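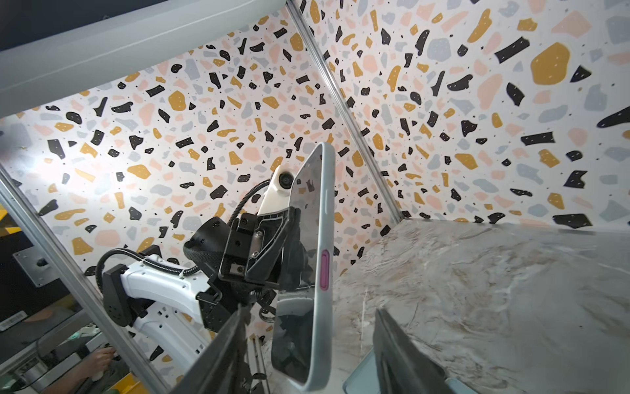
The planner says it's fine

Sunday, June 24, 2018

I have spent most of the past week reading logs from Rollovum, the planning and control package we moved to in April, and I have come away liking it a bit less than I did. It isn't bad software. I just don't believe what it tells me about itself any more.

If you haven't had the pleasure, Rollovum gives every grasp a score between zero and one before the arm goes anywhere. The brochure calls this confidence. I assumed, as I think most people would, that a 0.9 meant nine good grasps in ten. So I pulled the log for phones, 337 attempts, and lined up the score beside the result. The scores sit in a tidy clump near the top whether the grasp held or slipped. I tried splitting them by gripper width, by arm and by time of day. Same clump. Whatever that number is measuring, it's a very relaxed thing.

I wrote to the support desk and got a polite answer saying the score reflects "plan quality under nominal conditions". Fine. I'd like to know where they keep the nominal conditions, as we don't stock them at Motdale.

Phones are a rotten thing to do perception on, and I'll give the vendors some slack there. A depth camera wants a dull surface with a bit of texture. A switched-off screen is a black mirror, and what it hands back is whatever happens to be across from it. Our segmentation tool, Gondal, was trained on pictures with nice clean tables, and it still has the habit of finding a small object in the middle of a phone where there's only a reflection. Give it patterned walls and it finds several. I have seen it draw a confident outline around a wall chip inside a screen and then offer me a grasp pose for it.

The fix everyone suggests is more data, and more data does help. We retrained Gondal with our own frames and the phantom objects mostly went away. Then somebody swapped the lights, and a few came back. I don't call that solved. I call it solved for those lights.

What has helped more is boring. We stopped asking for the outline of the whole phone and asked for the edge of the case, because a case is pale and matte and doesn't change its mind when the arm moves. Then a straight line fit, a check that the two long sides are parallel, and a check that the width is something a phone could be. It's 9 lines of Python if you don't count the imports. It has no score at all. It says yes or it says no, and when it says no the arm waits.

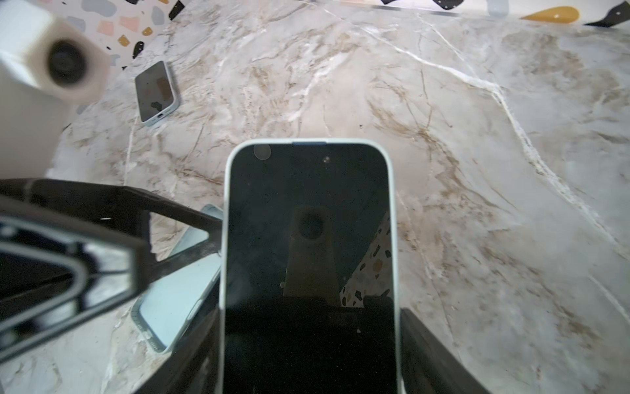
Drisora is the other thing I was asked to look at, and it's a different kind of product. It sits between the planner and the controller and watches the wrist camera while the fingers close, with the idea that it can call off a bad grip before the lift. I like the idea. I like it a lot more than scoring a plan in advance. My trouble is with how it picks its target. With one phone between the fingers, another half under the left finger and a third lying a bit further up the marble, all in much the same pale blue sort of case, it has to know which edges belong to which phone. The gripper has gaps in it, so bits of the lower phone show through, and Drisora is quite happy to join those bits to the phone being held. The demo only ever had one object in view. I asked for one with clutter and was sent the same demo with a longer introduction.

There is a setting to mask the fingers out. It takes a solid shape only, so either you mask the gaps and lose part of what you wanted to see, or you leave them open and get the joining problem again. I've asked for a mask that takes holes. Apparently it's on the list.

Two arms make all of this harder in a way the sales pages skip. Each arm plans against a model of the other, and the model doesn't include cables. Ours loop a fair distance from the link. Rollovum sees a slim cylinder and plans a neat path right past it, and then I'm the one adding padding to a config file in 2 cm steps until the paths turn silly and the arms go the long way around for everything.

So for now we keep Rollovum for motion, with the score hidden from the operator screen so people stop quoting it at me. Gondal stays, behind the edge check. Drisora gets another 3 weeks, on cluttered tables only, and I'll be logging every call it makes against what the grip did afterward. If the vendor wants to send along a number of its own I'll put it in the next column.

I still need to sort out the timestamps. The two arm controllers disagree by a small amount that grows over the day, and I've been correcting for it by hand in a spreadsheet.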